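Desk and shop floor tips from a messy person

I share a work space with two other people and more cables than I care to think about, so most of my tidying habits come from tripping over something first. A few of you asked what I keep doing after the April clean-out and what I dropped. So this is the stuff that stuck!

Plastic sheeting first. I buy the big thin rolls (mine is from Plotach, but any painter's plastic will do) and cut it generously, because a piece that barely reaches will slide off by morning. Shake it outside before you reuse it, and never fold it with the dusty side in. 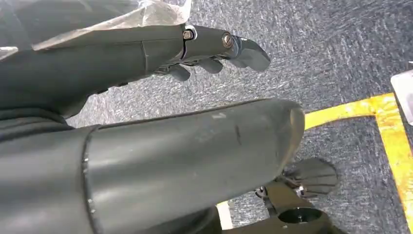 Dust covers only help if they cover the part you care about. I used to toss mine on from across the room and call it done — then I'd find grit in every seam the next day. Joints and screw heads are where it collects, so check those first. A crinkled see-through sheet draped over just the upper part of an arm leaves the bolt and the slotted screw near the wrist wide open to dust, and you'll be picking at them with a toothpick later. Pull it down past the last fastener and tuck the edge under. For cleaning, a soft dry paintbrush gets around a bolt head better than any cloth I own.

Now desks. My rule is 5 minutes at the end of the day, timer on, and whatever is still homeless when it rings goes in one bin. Jyoti Tiwari, who sits across from me, thinks the bin is cheating. Maybe so, but I can find my keys.

The best thing I ever did for small parts was get a box with dividers and no lid. Lids get stacked on, and then you never open them. Keep it at the front corner on the side of your good hand, where you can drop things in without looking. 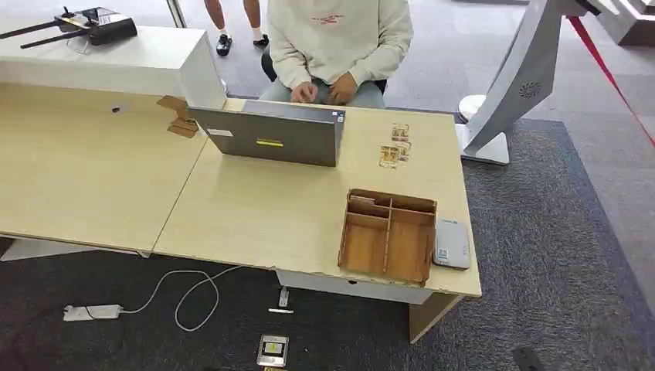 Open divided box at the front right, laptop in the middle.

Power strips go on the floor along one side, and I like the slack gathered up with a strip of hook-and-loop tape (a 50-pack from Jarman lasts ages). Loops of thin cable on carpet will catch a chair wheel sooner or later. Drawers under the desktop are for things you use weekly, and I clear mine out every 6 months, usually with a snack.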